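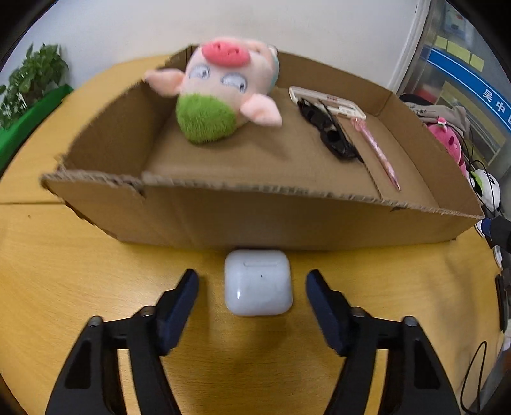
When will Gyula Halász be back in goal for Heltov?
The club expects him to return to full training in August, if the knee heals the way the doctors hope.

Heltov confirmed on May 9, 2018 that its first goalkeeper has a partial tear of a ligament in his left knee and will miss the rest of the season. The club published a short statement in the morning, after two days in which it had refused to comment on the injury.

Halász was hurt in the 2-1 win against Zemside, when he came out for a high ball and landed badly on one leg. He tried to continue and even took the next goal kick, but then he sat down on the grass and asked to be changed. He left the field on his own feet, with the team doctor beside him, and the 3,961 spectators gave him a long applause.

"The examination showed a partial tear, and no operation is planned at this moment," the statement says. "Gyula will begin his rehabilitation next week at our training center. We ask everybody to give him the necessary peace."

It is the first serious injury for the goalkeeper since he joined Heltov. He has played 288 matches for the club in all competitions, and 200 of them came without a single interruption, which is still the club record for any position. The match against Zemside was also the first one this season that he did not finish.

Young reserve Lumbantobing replaced him for the last half hour and will start in the remaining two games. He let in one goal, from a corner kick in the 81st minute, but a few minutes later he made a very good save with his foot and kept the victory. Before this match he had played only 415 minutes for the first team, most of them in the cup.

The coaching staff said after the practice on the following day that they will not look for another goalkeeper before the summer. The rules of the league permit an emergency loan only when a club has fewer than two healthy goalkeepers, and Heltov still has the 18-year-old from its youth team, who will now sit on the bench.

The injury comes at a difficult time. Heltov is in third place, one point behind Zemside and two points in front of Fleditz, and only the first three teams qualify for the promotion round. The next opponent is exactly Fleditz, away from home, where Heltov has not won in its last four visits. The last game of the season will be played at home.

Halász himself wrote a few words to the supporters in the evening. He thanked them for the messages – he said he had not managed to answer all of them – and he promised to travel with the team to Fleditz if the doctors allow him to sit so long in the bus.

His contract ends next summer. The club had planned to speak with him about a new one after the season, and according to the statement this plan has not changed.

Tickets for the visitors' section in Fleditz are on sale at the club office until the evening before the match.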